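The Case Against the Clear Bin

A skeptic's look at the November urge to sort everything you own

Every November, when it gets too cold to do anything useful outside, people in Lerville start buying bins. I know this because I am one of them, and because the hardware store on Gwynne Street moves its bins up beside the registers that month and leaves them there until they're gone. I have bought 5 in one trip. I could not tell you today what is in three of them.

The promise of a clear bin is that you will see what you have. Skarurness, the home-organizing outfit that has been running evening classes in town, builds its whole method on this. You empty a surface, put like with like, bag the small stuff, bin the bags, and label the bin. Its workbook runs to 105 pages, which strikes me as a lot of paper for people trying to own less.

I wanted to like it. I went along with a notebook and a bad attitude and tried to leave the second one at the door.

What I kept looking at was the work gloves. Gloves are where sorting systems go to die. They're clothing, but they don't belong with clothes. They're tools, but they're soft and they take the shape of whatever they are shoved under. Mine live in the garage, the car, the kitchen drawer and one coat I gave away.
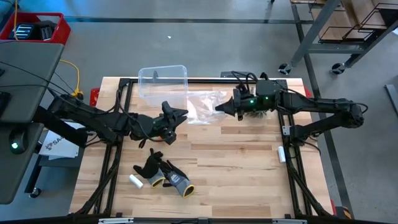

Work gloves, an empty bin and a plastic bag on the butcher block.

The Skarurness answer is that gloves get a bin of their own. Fine, but I have owned a glove bin. It takes one rainy afternoon to finish it off, when you come in with your hands full and the lid is on and there is something stacked on the lid. The gloves go on the nearest flat thing, and by spring the bin holds batteries.

Nicanor Barrientos teaches the course, and he has heard all this before. He spent years running the stockroom at Runov, a garden supply place outside town, and he is less of a zealot than his workbook. When I told him about my lids, he said he threw his own lids out.

"People think the bin does the work," he said. "I've had students spend almost $200 before they've picked up a single sock."

I asked why the method doesn't say that on page one. He said page one was already full.

He's better in person than on paper, and his advice gets more sensible the further he strays from the text. He told me to put the gloves down where I take them off and leave them there for a month, then put an open tray in that exact spot. He told me to stop buying bags. He thinks most homes need 3 open trays and a hook, and that the rest is shopping.

My quarrel is with the idea of a category. The workbook wants you to decide what a thing is before you decide where it goes, and on a real table that falls apart fast.

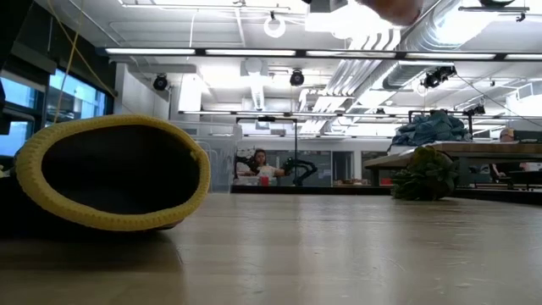 Anyone who has cleared a kitchen table before dinner knows how it goes. There's something for the refrigerator a foot away from something for the closet, and a heap of fabric that might be laundry and might be a project. Sorting by type sends you to four different rooms. I've tried it, and in the fourth room I find something else to sort and the lettuce goes limp.

Barrientos would have you sort by direction. Everything headed to the same part of the house goes in one pile, whatever it is, and you make one trip per pile. I've been doing this for a few weeks and I'm annoyed to report that the table is usually clear by seven.

The garage is another matter. I took the lid off my old glove bin last weekend, batteries and all, and moved it next to the back door. So far it has one glove in it and a can of wasp spray. The other glove is in the car, I think, or under the seat of the mower, and I haven't gone out to look.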